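Browse topics Ask Recent Unanswered Members Sign in

Help Board > Storage & Organizing > Workrooms and Benches > Bins on a worktable

One shared parts bin on a worktable, or several small ones?

Ute Oltmanns
Apr 26, 2018

I am setting up a worktable in our spare room for small repair and sorting jobs. The top is white and smooth, 60 inches long, and two of us will be using it from opposite sides. At the moment we keep everything that is waiting to be sorted in one plastic bin, which we push back and forth. It slides easily, which is good when you want it and bad when you don't. Last week it went off the edge and I spent an evening picking 400 washers out of the carpet.

What I would like to know:

Is one open bin in the middle a reasonable way to work, or should each person have their own?

How do you stop a plastic bin from moving on a smooth top without gluing it down?

Does the color matter? My husband wants to buy white ones to match the table. I think that is a mistake but I can't say why.

I have looked at the Drolcombe drawer units, but they are too deep for the shelf behind the table. I would prefer to stay with open bins if I can.

Kofi Dramani

I ran a sorting bench for nine years and we always had one bin in the middle for whatever was coming in. Two people can work from it without trouble as long as neither one has to reach across the other. Put it on the center line of the table and closer to one long edge than you think you need to. If it sits too far back, you lean on the table every time you go for something, and your sleeve drags across whatever you have already laid out.

Small bins are for what has been sorted. Keep those at each person's own side. If you start putting sorted pieces back in the middle one "just for now," you will be doing the job twice.

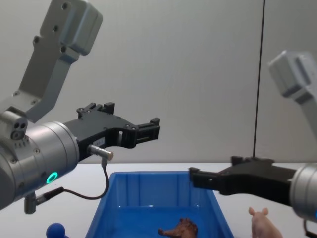
Keep the walls low enough that you can get a hand over the rim without lifting your elbow. Four inches is plenty for hardware. With anything deeper, the things at the bottom stay at the bottom, and you only find out what they are when you tip it out. Ribbed walls on the inside are fine for larger pieces. For very small ones I would choose smooth walls, as flat washers like to stand up in the grooves and you miss them.

On color, you are right. White on white is hard to work with. The rim disappears when you are looking at something else, and you knock it. Blue is easy to see against a white top, and most steel and brass parts show up well in it. I would stay away from black unless you have a good lamp directly overhead. We had black ones for one July and got rid of them.

For the sliding, cut a piece of rubber shelf liner slightly smaller than the base. Wash the table first. If there is dust or wax on it the liner won't grip. Don't use double-sided tape – it leaves a line of gum that takes an hour to get off.

Hélder Godinho

get the Pestik ones, they stack

Eirini Vlachopoulos

I agree with most of what Kofi wrote, but I would not use one shared bin if the two of you are working on different things. My sister and I sort beads and clasps for repairs, and we had one tray between us for a year. Every time one of us stirred through it, the other lost track of what she was looking at. We now split the incoming box into two trays before we sit down. It takes five minutes. For a single job that both people are doing together, one is fine.

Shelf liner works, but it picks up lint and has to be rinsed every few weeks. I use four stick-on rubber feet on the bottom of each tray, the clear kind sold for cabinet doors. They have held for two years. The tray still moves if you push it on purpose, which I prefer.

One more thing, Ute – check the edge of your table. If it is rounded over, a tray can hang out farther than you realize before it tips. I put a strip of colored tape two inches in from the edge all the way along and nothing goes past it.

Ute Oltmanns

Thank you both. We mostly work on the same job, so I will keep the one in the middle and try the rubber feet first. I will do the tape tonight. Hélder, do the Pestik bins come in anything shallower than six inches? The ones at our store did not.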